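Plonmont Traditions: Do Students Really Keep Them?

Project report, second-year group work
Hanna Szewczyk, Vitalii Sirko, Ostap Nazarenko
Supervisor: Oksana Romaniuk

1. Why we chose this

Every open day at Plonmont includes the same ten-minute talk on tradition. New students hear that everyone walks the river path barefoot before their first exam, that everyone eats the Yurchenko breakfast before they graduate, and that the Midnight Reading goes back to the founding of the college. We had all been here for more than a year and between us had done one of these, once. We wanted to know if we were unusual.

2. What we did

We handed out a paper questionnaire in the dining hall on a Tuesday in May and collected 50 completed forms. It listed 7 traditions, all taken from the college's own welcome booklet. For each one we asked whether the student had heard of it, had done it, and would do it again. We also spent two afternoons in the college library with old copies of the student paper, Plalari, looking for the earliest mention of each.

Fifty is a small share of a college with 1,000 students, and people who eat in the dining hall are probably keener on college life than those who don't. If our figures are wrong, we suspect they are too generous.

3. The Yurchenko breakfast

This is the one most people can describe. Yurchenko is the café opposite the main gate, and the breakfast is a plate of nine pancakes with sour cream, to be finished before the first lecture bell. Anyone who manages it signs the wall by the coat hooks.

Nearly all of our respondents knew about it. Far fewer had tried it, and most of those had gone with a visiting parent or friend, which made us wonder who the tradition is for. Vitalii tried it for this report and stopped at the sixth pancake. The price has gone up twice since we arrived, and several forms mentioned this without being asked.

4. The Midnight Reading

The booklet says this is as old as the college. We could not find it in Plalari until fairly recent issues, where it is advertised as a new event sponsored by Claltex, who also paid for the blankets. Fedir Stasiv, who edits the paper now, told us he had always assumed it was older. He let us check the box of loose issues in his office and we found nothing there either.

That doesn't prove there were no readings before. Some years are missing from the library set. But a claim printed in a booklet every autumn ought to have something behind it, and when we asked the welcome office for a source we were sent the booklet.

5. The barefoot walk

Only 2 people on our forms had done this. Both said it was cold and one said it was pointless. Others wrote that they had believed it was a joke played on first-years. We think it may well have started as one.

6. What students do instead

The last question was open: "Is there anything you do every year that isn't on this list?" The answers were better than we expected. One corridor swaps coats for the first snow – nobody gets their own back until it melts. Another group cooks the same bad soup after every resit. A few simply meet at the same table on the last day of term with something to drink. None of this is in the booklet, and we would rather it stayed out.

7. Problems with our work

Our "would do it again" question was badly worded, because people who had never done the thing answered it anyway. We have left those answers out. Ostap also pointed out that we went looking for weak traditions and may have found them for that reason. Our supervisor agreed with him. A fairer study would ask former students too, and would start before the booklet is handed out in autumn.
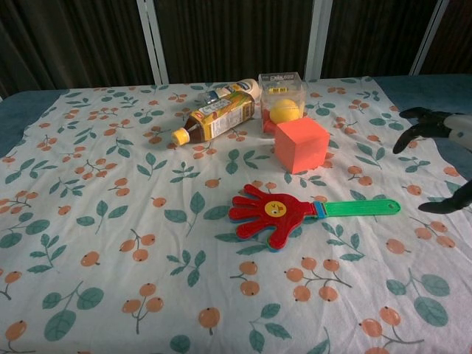
Fig. 1. Bottle of tea on a berry-print tablecloth.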